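Die Umgehung, die keiner zurückbaut

Seit dreißig Jahren verspricht die Verkehrsplanung dem ländlichen Raum dasselbe: Eine neue Straße, und der Ort atmet auf. In Gernar hat man das geglaubt. Die Umgehung kam, die Lastwagen verschwanden aus dem Kern, und mit ihnen der Bäcker, die Drogerie und zuletzt die Sparkassenfiliale. Aufgeatmet hat allenfalls der Fachmarkt am Kreisel.

Nun liegt ein Gutachten vor, erstellt vom Büro Grello, und wieder soll gebaut werden. Diesmal geht es um die Zufahrt nach Riken, die angeblich zu eng ist. 13 Minuten braucht man morgens für die Strecke, nach dem Ausbau sollen es weniger sein. Wie viel weniger, steht im Anhang, versehen mit so vielen Annahmen, dass man die Zahl auch hätte weglassen können. Gezählt wurde an einem Donnerstag im Oktober, außerhalb der Ferien, bei gutem Wetter. Daraus wird eine Prognose für 15 Jahre.

Wer nachfragt, hört das Wort Bedarf. Bedarf ist in solchen Papieren eine Naturkraft, er wächst wie Brombeeren. Dass eine breitere Straße den Verkehr erst anlockt, mit dem sie begründet wird, ist in der Forschung ein alter Hut. Im Gutachten kommt der Gedanke in einer Fußnote vor. 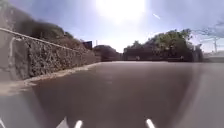 Breiter Asphalt, links eine hohe Mauer aus grobem Naturstein.

Dabei gäbe es Vergleichbares zu besichtigen. Blöndal, eine Gemeinde mit kaum 1000 Einwohnern, hat vor einigen Jahren auf den Ausbau ihrer Ortsdurchfahrt verzichtet und das Geld in einen Rufbus gesteckt. Die Bilanz ist gemischt. Der Bus fährt abends zu selten, die App taugt wenig, und die Handwerker klagen weiter über die Engstelle am Friedhof. Einen Verkehrsinfarkt hat es allerdings auch nicht gegeben, obwohl der im damaligen Gutachten schon fest eingeplant war.

In Riken will man davon nichts hören. Rund 400 Unterschriften liegen für den Ausbau vor, gesammelt vor allem im Neubaugebiet, wo zwei Autos je Haushalt als Untergrenze gelten. Man kann es den Leuten schlecht vorwerfen. Wer dort ein Grundstück verkauft, wirbt mit der schnellen Anbindung, und wer eines gekauft hat, möchte sie haben. Über den Unterhalt der neuen Fahrbahn, den die Gemeinde allein zu tragen hätte, stand auf den Listen nichts.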